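Last updated: December

Search this site Enter keywords Go

Bedroom Laundry, Sorting and Folding: Gallery

This page belongs to the Undthorpe household notes and covers the clothes that get handled in the bedroom between the dryer and the drawer. The written procedure is on the main laundry page and runs to 3706 words. The gallery is the short form. It assumes one bed, one chair and one person's clothes, with no folding table.

The bed is the work surface. A double mattress gives enough area to lay out several garments at full width, and the height suits most adults better than a kitchen counter does. The drawback is softness. A crease pressed by hand into a garment on a duvet will not hold the way it does on a hard board, so anything that needs a sharp line (dress shirts, pressed trousers) is left out of this page and goes to the ironing section.

Terms used below. "Body" is the main panel of a garment without sleeves or legs. "Hem" is the bottom edge. "Lay" is one garment spread on the bed, ready to fold. "Third" is one third of the width of the body, measured by eye.

Dark knits

Dark knits are handled first. They pick up lint from everything else, and they show it. Take each one by the shoulders or by the body and never by a single cuff, as the weight of the rest will pull the sleeve long. A large piece should be gathered from underneath with the whole hand before it is lifted, so the load is spread over the fabric.

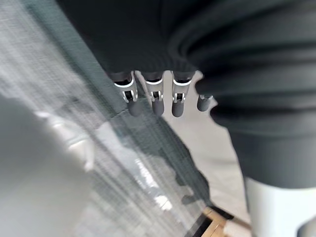
Ribbing decides how a knit should be folded. Fold lines run with the rib where possible, and across it only once, at the last fold. A dark charcoal knit with a fine rib, bunched into thick rounded folds, gives little to read by: the deepest creases are nearly black, and the rib is easiest to pick out where the cloth lies less gathered. Shake it once, find the flat area, and work outward from there. If the rib cannot be found by eye, run a thumb over the fabric. Resistance means you are going across.

Knits are never hung. Hamish Tomoana's test on this site used a heavy pullover on a wire hanger, and the shoulders kept their points after 12 days. The same pullover folded flat showed no change. His notes are on the storage page.

Lint is removed before folding. A damp hand works on small areas. For a whole garment use a roller, in one direction, body first and sleeves second. Rolling after folding leaves a clean outside and moves nothing on the inside.

Laying out

Make the bed first. Loose covers travel with the clothes, and a lay that shifts halfway through has to be started again. The duvet should be flat, the top edge folded back, and the pillows at the head. None of this has to be neat. It has to stay still when a garment is dragged over it.

Light covers are preferred for dark clothes and dark covers for light ones. The reason is contrast at the edges: a hem that has rolled under is found quickly when the cover is a different shade. On patterned covers, sort by color on the floor or in the basket, then bring one color at a time.
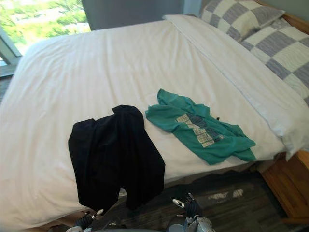 Order on the bed follows order in the drawer. The garment that goes in last is laid nearest the pillows and the one that goes in first is laid nearest the edge. With only two items, one black and one teal-green, the rule hardly matters, but spacing still does. The black garment laid over the front edge of the duvet will keep sliding if its lower part is heavy enough, so pull it up until all of it rests on the mattress. The teal t-shirt is a different case: with the sleeves and hem twisted, it needs to be opened out before any fold is made. Take both shoulder seams, lift, let the hem drop, and set it down again hem first.

T-shirts, in steps:

1. Front down, neck toward the pillows.
2. Smooth from the center of the body to the sides.
3. Fold one side in by a third, sleeve included.
4. Turn the sleeve back so that it lies inside the new edge.
5. Repeat on the other side.
6. Bring the hem up to the neck, then fold once more.

Prints are treated as stiff panels. A fold line through the middle of a print will crack it in time, so shift the fold up or down by a finger's width. Small prints can usually be placed whole on the outside of the last fold, and this also makes the shirt easy to identify in a drawer.

Trousers and joggers are folded leg on leg, with the seat tucked in, then in half and half again. Soft waistbands are laid flat and not stretched to square them up. Drawcords go inside.

Do not stack more than one hand's height on the bed. A taller stack leans as soon as the mattress is touched, and the lean is worst close to the edge.

The room

Daylight from the side is better than a ceiling lamp for checking dark cloth. Low side light throws a small shadow off lint and pilling, and stains that disappear under a lamp can be seen. Where there is a choice, do the dark clothes in the morning and leave towels for the evening.

Keep clothes off the chair. A chair with arms and a tall back takes a garment easily and then takes five more, and the ones at the bottom are refolded or rewashed. This is the most frequent fault reported to the site. The remedy is to turn the chair away from the bed, or move it to the window, so that it is out of arm's reach during folding.

Bed skirts should hang straight before work starts. Socks and other small items go under a skirt without being noticed. Check along the carpet at the end, on the side where you stood.

Overlap between garments is acceptable for a minute or two. Past that, the top one presses its seams into the one below, and the effect is strongest with a heavy fabric over a thin jersey. Keep them apart, or fold the thin one first.

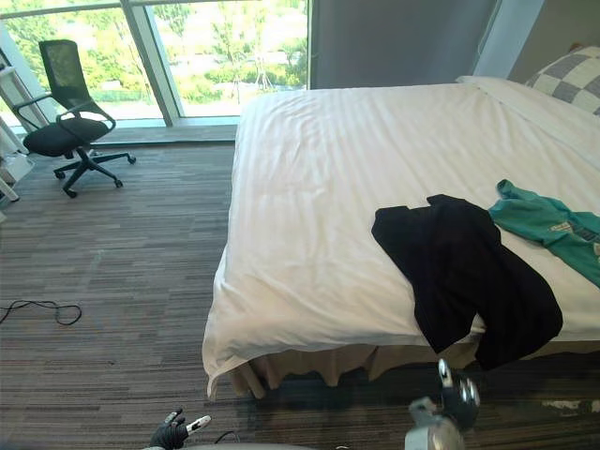

Dorothy Garside writes that the pillow end is wasted in this method. She folds from the head of the bed down, standing at the side, and puts each finished piece against the pillows, where it is held upright and cannot slide. She adds that a duvet with a woven stripe can be used as a ruler: lay the hem along one stripe and the body will come out square. She has folded this way for 47 years and sees no reason to buy a board.

The stripe method has been tried and works on firm duvets. On a very full one the stripes bend with the filling and the hem bends with them. The page has been changed to allow either direction of work. Finished pieces against the pillows are fine as long as the stack limit is kept.

Fotis Politis asks whether a garment folded on the bed can go straight into a suitcase. Yes, with one fold fewer. The last fold in the t-shirt steps is made for drawer depth and only adds a crease in a case.

Notes on drawers

A drawer is full when a flat hand can no longer be slid between the clothes and the runner above. File shirts on edge if the drawer is deep, and lay them flat if it is shallow. Dark knits go flat in either case, heaviest at the bottom.

Labels are optional. If used, put them on the inside front of the drawer, where they are read when it is open.

Next page: Towels and Bed Linen
Previous page: Drying Indoors

Search results will appear in this area. No keywords entered.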